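Section 4: Filing a Story to the Court and Crime Desk in Niden

Welcome to the part of Niden where things start moving! If you have finished Section 3, you already have a reporter login and your home bureau is set. This section covers sending a breaking report from the field to the desk at Closen, and it applies to version 2 of the app on phones and laptops alike.

Before you begin

Have your notes, at least one named source, and the police station or court reference if one exists. Niden works fine on a weak signal (we tested it on the bus road out of Sriwong, and it held up beautifully), but attachments need a steadier connection.

Starting a new report

1. Open Niden and tap New Report.

2. Choose Court and Crime from the desk list. The form changes as soon as you do, and a Legal Status box shows up under the headline.

3. Type a working headline of no more than 80 characters. Don't polish it. The desk loves rewriting headlines!

4. Set Legal Status to one of these: Under Investigation, Arrested, Charged, On Trial, Convicted, Acquitted.

5. Write your first paragraph in the Lead box. Put who told you right in the sentence, as in "police said" or "the court heard."

6. Add the rest in the Body box. The text saves every time you pause, so you can pocket the phone and run.

CAUTION: Never choose Convicted before a verdict is on the record. That setting switches off the wording check, and a person who has only been arrested could end up described as guilty.

Naming people

7. Tap Names and enter each person in the story once. Give each one a role: suspect, victim, witness, official or family.

8. For anyone under 18, turn on Protect. Niden swaps the name for a neutral phrase everywhere in the report, including the headline.

9. For a victim, fill in Family Told. If you leave it at Unknown, the report can still be sent, but it is held until an editor clears it.

Note: The wording check looks for 3,286 words and phrases that tend to cause trouble in crime copy. It is wonderfully picky. An underlined phrase is a suggestion, and you may keep it if you add a short reason.

Sending

10. Tap Review and read the whole thing through, out loud if you can.

11. Tap Send to Desk. A green bar means the desk has it, and an amber bar means it is waiting for signal.

12. Keep your phone on. The duty editor may call with questions before the story runs.

13. If the facts change, open the same report and tap Update. Please don't start a second one.

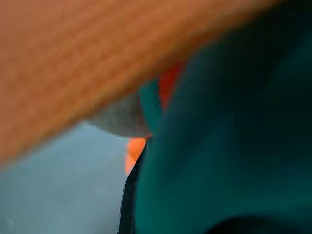 Can I pull back a report after I have sent it?
Open the report and tap Recall, which works until an editor has opened it. After that, call the duty editor and ask for a hold.

Corrections

A published story can't be edited from the field. Tap Request Correction, paste the wrong sentence, then type the right one under it. The desk sees both side by side, and the log keeps them for good.

Bureaus that share pages with Jelletti should also tick Notify Partners so the fix goes out there too.

Section revised 2023-04-06 by Boonsong Chuensuk, field training. Section 5 covers court calendars and reminders.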